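3.2 Plugs and cords on the workbench

Cord handling was the part of the study that participants complained about most. Of the 29 households in the Dustley sample, 15 kept a shared bench or table where appliances were plugged in, used and put away again, often several times a day. Najafi and Ahonen had already noted in their June pilot that people tend to pull on the cord when the plug is hard to grip, and our diaries point the same way. Across 446 logged entries, the shape of the plug body came up more often than its color or the length of the cord.

We sorted plugs by body shape, by the finish of the housing, and by how the cord leaves it. Figure 6 shows a sage-green plug with a smooth, matte housing. A black collar with a few shallow grooves sits where the thick black cable comes out, and the cable bends away over a wooden surface. Participants were asked to rate each plug twice, once with dry hands and once wearing thin work gloves. Ratings for matte housings changed less between the two rounds than ratings for glossy ones. Cords were stored in open bins between sessions and were not coiled.

Figure 6. Sage-green plug with grooved black collar and black cable.

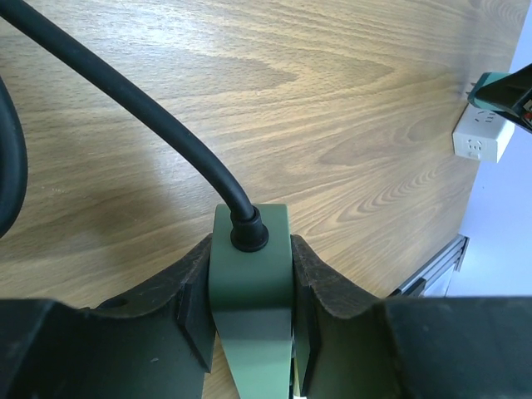

Should a plug be pulled out by its cord?

It is better to hold the plug body, as pulling on the cord puts strain on the wires inside and can loosen them over time.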